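Home Reviews Features Subscribe
Robots & Automation

Urkar wants up to 200 a month for Storico, a service that trains cleaning robots on head-camera footage of people doing chores. Samuele Cocco, who sells it, calls the results "close to ready". I have my doubts.
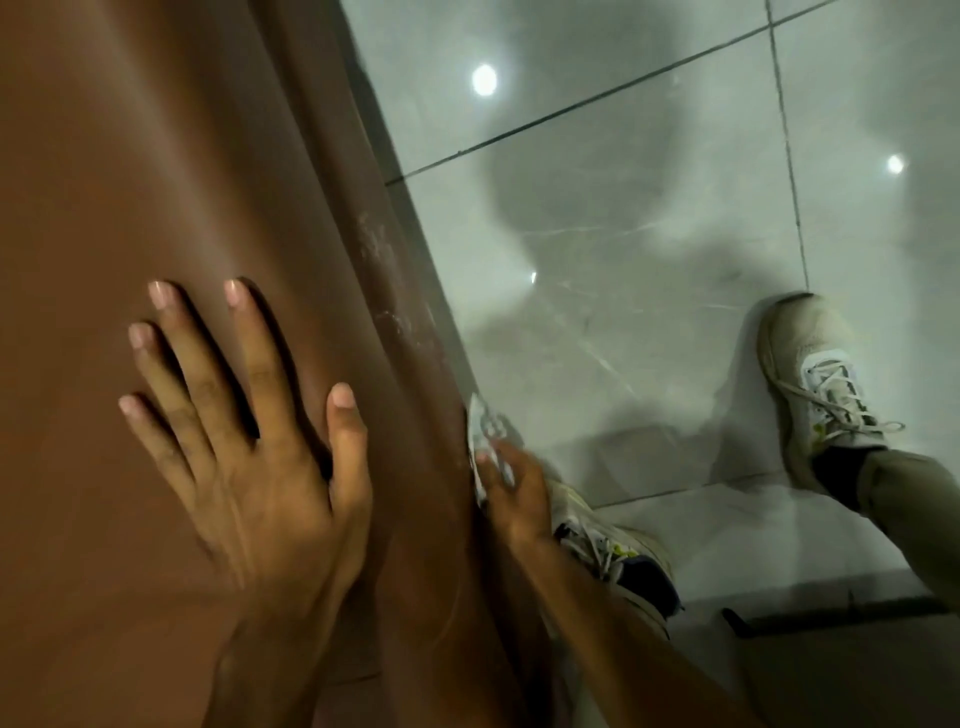 Edge work: one hand braced, the other on the cloth.

Wiping a seam at floor level takes two hands and some judgement about pressure.
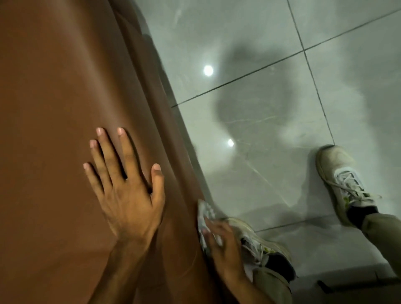 Video carries none of that pressure. Yến Ông at Ferport tried Storico for three months and didn't renew.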